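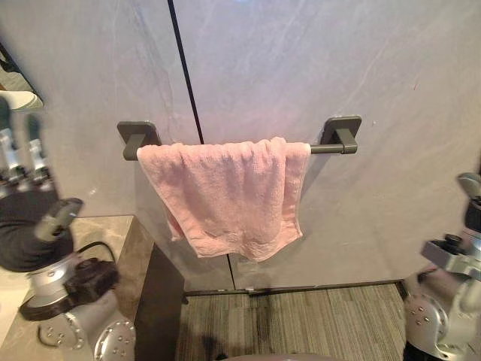

Notes on Organic Certification for Small Growers

1 May 2022

Members of the Gamgate growers' group have asked how the transition period affects sales. Land under transition may not be marketed as organic, and produce from those fields must be stored and labeled separately – even when it is grown by the same methods.

Our farm at Bustano has 71 acres, of which 14 remain in transition. Field records are kept for each parcel and reviewed every November. Seed receipts are filed with them. Grain is cleaned at Flillevon, where the line is cleared before each organic lot and a written record is issued.

Growers planning to apply next season should request the forms early. Inspection dates fill quickly in this district.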